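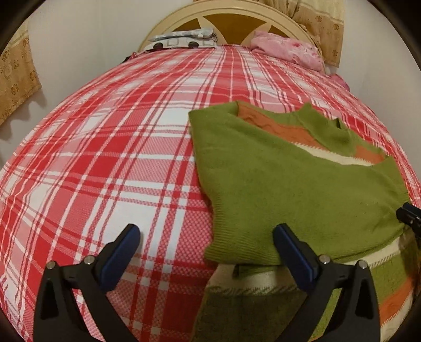
Tartan sheet in red and white, shown on a made-up bed with a green knit sweater folded on top.

# Cleditz tartan bed sheet, red and white

The Cleditz is a flat sheet in a large tartan check. Broad red bands are crossed by thinner stripes in white and pale pink, and the spaces between the bands are filled with a small red and white check. From the far side of a room it looks mostly red. Close up you see more of the white.

We have sold this pattern since our Javelthorpe shop opened, first as a blanket cover and then as a sheet. The cloth is brushed cotton, brushed on one side only. Put the brushed side up if you sleep cold and down if you don't.

## Sizes and stock

| Size | Stock code | Availability |
|---|---|---|
| Single | CL-602-S | In stock |
| Double | CL-602-D | In stock |
| King | CL-602-K | Back in 3 weeks |

All sizes have a plain turned hem on four sides. There is no elastic. If you want a fitted sheet in the same check, ask at the shop -- we make them up to order and they take nine working days.

Each batch is limited to 980 sheets across all sizes. The red can differ slightly from one batch to the next, so order everything for one bed at the same time. The batch number is printed on the paper band, next to the size.

## Washing

- Wash before first use, on its own or with other reds.
- 40 degrees, normal spin.
- Line dry or tumble on low.
- Iron on the plain side while still a little damp.
- No bleach.

Expect some fluff in the filter for the first few washes. Shrinkage is allowed for in the cut, so a new sheet will hang longer than you might expect until it has been through the machine. Please don't trim it before then.

## Putting it on

Lay the sheet so that one of the broad red bands follows the long side of the mattress, then tuck in the foot end first. The check makes it easy to see when the sheet is crooked. On a deep mattress use the next size up, or you will be short at the sides.

## What goes with it

Plain pillowcases are the easiest match. We stock cream, bottle green and a dark grey, all from Vasiliauskas, who also weave the sheet for us. Moss and olive greens sit well against the red, and so does a small amount of orange. A second check usually looks too busy unless it is much smaller than this one.

For storage in winter we sell the Flustent under-bed bag, which takes two double sheets and a heavy knit or two. Fold knitwear flat and lay it on top of the bedding, so the weight of the sheets doesn't press creases into it. Leave the bag partly unzipped for the first day if anything has just come off the line.

## Returns

Unwashed sheets can come back within the usual period, with the paper band. Washed sheets can only be returned if there is a fault in the weave or the hem. Sheets made up to order are not returnable -- please check the mattress depth before you ask for one.

The sweater is not included.

Page updated Oct 4, 2022. The August price list no longer applies.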